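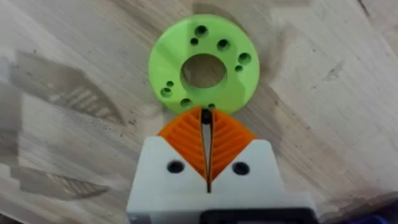

Arm goes limp after gripper overload, drops onto the bench

Posted by Alina Pascu in Arms and Grippers
29 November 2020

I have two arms set up on one wooden bench and I am having trouble with the left one. The job is to pick up a printed green ring that lies flat on the bench and hand it to the other arm. The fingers are orange printed fin-ray fingers on white printed bases. Both arms run from the same Odar controller.

What happens is this. The left arm comes down over the ring and the gripper closes. Sometimes it picks up the ring and everything is fine. Other times the fingers get to the rim, the gripper motor current climbs, and I get

GRIP OVERLOAD, AXIS 7
DRIVES DISABLED

and then the whole left arm loses torque and sinks to the bench. The right arm keeps holding its position. It takes maybe a second to come down. The first time it landed on the ring and I thought no harm done, but last night it came down with my hand near it while I was moving a circuit board out of the way. I was not hurt. I would like it not to happen again.

Things I have tried:

Lowered closing speed from 100 percent to 40. Fewer faults, but still there.
Swapped the gripper cable for a spare. No change.
Reprinted the fingers a little softer. Slightly worse, I think.
Ran the gripper open and closed 1000 times with nothing in it. Not one fault.

Firmware is whatever came on the controller in July. I have not updated it and would prefer to know what is wrong first.
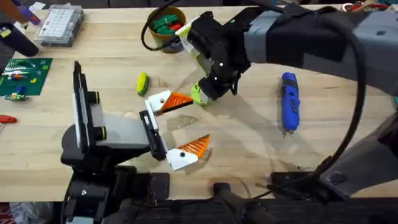
Left arm with the gripper open, right arm pointing down at the bench.

My two questions are why it overloads on such a light part, and why a gripper fault takes down the whole arm.

Issa

For the second one, it's a setting. On the Odar the gripper counts as axis 7 of the arm unless you tell it otherwise, and a fault on any axis in a group disables the group. Go to Groups, take axis 7 out of the left arm group and give it its own. Then a gripper overload only drops the gripper. Same change on the right arm, even if it hasn't faulted yet.

That does not fix the limp arm in general. If axis 2 or 3 faults you will still get a drop. Do your arms have brakes? If they don't, look for "fault reaction" under Drives. The default is to cut torque at once. There is another choice that brings the arm to a stop and holds it for a set time before letting go. Mine is set to 300 ms, which is too short to do much more than let me hear the beep. Set it longer if the menu lets you.

And please don't reach in while the drives are on, whatever the settings say. Hit the stop first and let the arm rest on something. I keep a foam block on the bench for it.

Ovholm_shop

Sounds like a bad motor. I had the same thing and replaced it.

Oser

I don't think it is the motor if it did 1000 empty cycles clean. A worn gearbox or a bad cable would normally show up there too.

My guess is that your fingertips are touching the bench. Fin-ray fingers bend when they close on something, and the tips move as they bend. If you teach the pick height with the fingers open, you can have clearance at that point and none once they are squeezing the rim. Then the motor is pushing against the part and dragging the tips over wood at the same time. Softer fingers bend more, and you said those made it worse.

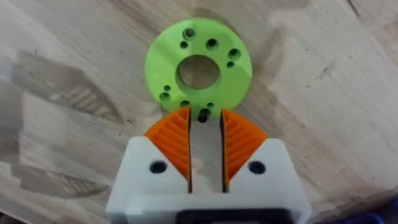 You can check it without running the whole cycle. Put the arm at pick height by jogging, put a strip of paper under the fingertips and close the gripper by hand control at low speed on the ring. If you can't pull the paper out once it is closed, the tips are down on the bench. Raise the pick point a little and try again until the paper slides. Do it in a few places, too. A glued wood bench is rarely flat, and that alone could be why it only happens some of the time.

Also look at where the fingers meet the ring. If one reaches the rim well before the other, it has to shove the ring sideways before it gets a grip. That adds load, though probably not enough for a fault by itself.

Then there is the current limit. I don't know what yours is set to. Don't raise it to make the message go away.

Alina Pascu

Thanks. I did the paper test this afternoon and the strip was stuck tight at the left end of the bench and loose at the right end. I raised the pick point and got 18 picks in a row with no fault, which is more than I had managed before.

I also split axis 7 into its own group as Issa said. To test it I closed the gripper on a block of scrap wood with the limit turned down. The overload came up and the arm stayed where it was.

No brakes on these, as far as I can tell from the manual. I found the fault reaction menu but it is grayed out. Does it need a password or the newer firmware?

Issa

Newer firmware. Save your groups to a file before you update, it resets them. And check axis 7 again afterward.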